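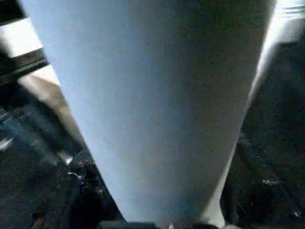
Notes for the Monday slot, 20 minutes, 5 of them for questions. Speak slower than last time.

Start with who we are. Robotics club, seven members, one arm. The arm is called Grisis. Aksel named it and won't explain, so don't ask him from the stage.

The job: pick up one thing from a pile and put it in a bin. A toddler can do this. We have been at it since September.

Wrist camera. Magdalini's argument for it was that the arm should see what it is about to grab. Fair. The catch is that the closer the gripper gets, the less there is to see, and at the moment of truth the software is mostly looking at a wall of one color. Pause here. Let the engineers in the room nod.

What we tried:
Backing up for a second look. Works, slow, looks like the arm has lost its nerve.
More training pictures. We have more than 3,000 now. Markos labeled the first batch in one weekend and has opinions about it.
Remembering the last good view and trusting it for the final stretch. Current favorite. Achilleas wrote it, ask him to stand up.

Lighting - keep this short. Shiny bits and deep shadow in the same view still confuse us. Zoi wants a lamp on the arm. The rest of us want to stop adding weight to the arm.

Competition rules: no touching the robot once the clock starts. Mention that we practice this part too, and we're bad at it.

If the demo stalls, go to the Florkance slide and talk about the budget. It takes four minutes if you read every line.

Thank Ms. Economou for the room. Bring the long extension cord.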